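Sorting and Storing a Play Produce Set in a Wire Basket

Applies to: mixed sets of toy fruit and vegetables kept in a single open wire basket.
Revised in October by Fadwa Hamdy.

A wire basket with a rigid rim is a workable container for play produce. Dust falls through the grid, the contents can be read from above, and the whole thing can be lifted with one hand. The drawbacks are small parts slipping through the openings and long pieces riding up over the rim. Both are handled by loading order.

What you need

One rectangular wire basket with rounded corners
A round mat, wider than the short side of the basket
A damp cloth and a dry cloth
A shallow tray for rejects

Step 1. Check the grid

Hold the smallest piece in the set against the widest opening in the wall. If it passes, move it to a lidded tub. Run a finger along the inside of the rim and the wire ends. A sharp weld can be taken down with fine emery paper.

Step 2. Empty and inspect

Take everything out onto the tabletop. Wipe each piece with the damp cloth, then the dry one. Put aside anything with a split seam, loose paint or a detached stem. Do not soak hollow pieces. Water enters at the seam and is slow to come out.

Step 3. Set the mat and basket

Lay the mat first and put the basket on it. On a butcher-block top, bare wire will mark the finish if the basket is dragged. Turning the basket diagonally to the table edge brings one corner toward the person loading and makes the far corner easier to reach over.

Step 4. Load by shape

Long pieces go in first, parallel to a long wall. An eggplant placed this way takes up very little of the floor. Compact and irregular pieces, such as grapes or a block-shaped piece, go in the middle, where their neighbors keep them from rolling. Flat slices go last, face up, on top of the pile or leaning on it.

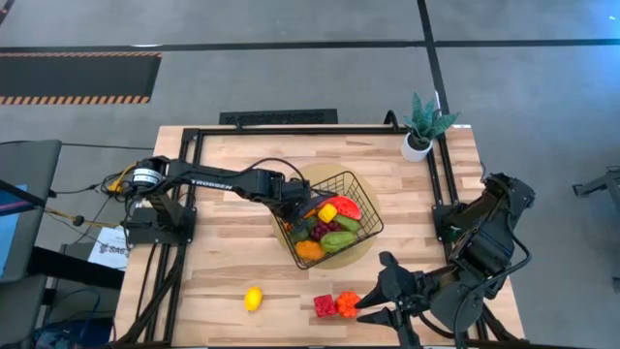
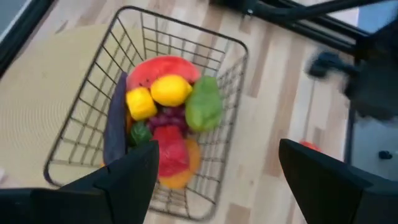 Step 5. Check the height

Sight across the rim from the side. Nothing should stand above it if the basket is going onto a shelf or under another basket. If a piece does, rotate it before removing anything. A pear shape laid on its side needs less height than one set on its base.

Step 6. Final pass

Lift the basket 8 inches and lower it again. Pieces that shift at this point will shift every time it is carried, so reseat them. Look over the tabletop for round pieces left outside the basket.

Notes on capacity

Stop loading when the pile reaches the rim at its center. Overfilling bends light-gauge walls outward, and the rim will not sit level afterward. For larger sets, split the pieces between two baskets, fruit in one and vegetables in the other. Cristóbal Gaete uses color instead, which is quicker to teach but leaves the green basket overloaded.

Wipe the wire down monthly and wash the mat separately. Replace the basket if the coating begins to flake.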